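3.2 Storage of medicines and personal care products in the home

The second part of the interview was about the places where people keep the products they use on the body or take by mouth. We asked this because earlier work on household waste usually begins at the bin, and the time before the bin is less studied. In our opinion many decisions about throwing away are already made when a product is put in a certain place and then forgotten there.

The interviews were held in two districts, Grandale and Zusley, and 170 households took part. In Grandale most homes are flats with one small bathroom. In Zusley the houses are older and many have a pantry or a cold room behind the kitchen. The visits were done by the second author, Ibsa Asfaw, together with a student assistant, and they were made in the late afternoon when at least one adult was at home. Each visit took more than 14 minutes, and the longest ones were in houses where three generations live together.

In total 2667 items were written down. We recorded the kind of product, the kind of container, the room, the date printed on the pack if it could be read, and the answer to one simple question: "When did you last use it?" Many people could not answer this question with certainty. In such cases we wrote "not known" and did not press them. Bottles and tubes were the containers that caused the most difficulty in coding, for the reason that small print on them is often worn and the amount left inside is hard to judge (Figure 7).
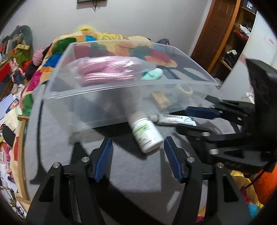
Figure 7. A white plastic bottle and a small squeezed tube, two container types used in the coding scheme.

The kitchen was the most common room for medicines in both districts, which we did not expect. Respondents explained that they take tablets with meals and want to see them. The bathroom came second in Grandale but only fourth in Zusley, after the bedroom and the pantry. One respondent in Zusley told us that her mother had always said the bathroom is too damp for medicine, and she continues this habit without having read any advice about it. Similar remarks were made in other houses in the same street, so it is possible that this is local knowledge that passes between neighbours.

For creams and ointments the picture is less clear. They move around the home much more than tablets do. A cream for dry hands may be in the kitchen in winter and in a bag by the door in summer. For this reason we decided to code the room where the item was at the time of the visit, and to add a second code when the respondent named another usual place. Ortner's scheme, which we followed in other respects, allows only one room for each item. We believe this is too strict for products of this kind, although it makes the tables easier to read.

Unfinished products were kept for several different reasons. The most frequent answer was that the product "can still be good for something". Some respondents connected this with price, others with the trouble of getting an appointment if the same illness comes back. A smaller group said that they did not know where to bring old medicine. In Grandale the pharmacy takes it back, but the notice about this is placed behind the counter and few of the people we spoke to had seen it. In Zusley there is no pharmacy, and residents have to travel to Brerel.

It must be said that our data have limits. People were told of the visit in September, before the first interviews began, and they had time to tidy their cupboards. Tsegereda Abera, who coded all items a second time, also found that the category "skin care" was used differently in the first homes than in the later ones. We corrected those entries where the notes allowed it, and the others were left out of the comparison between rooms in section 3.3.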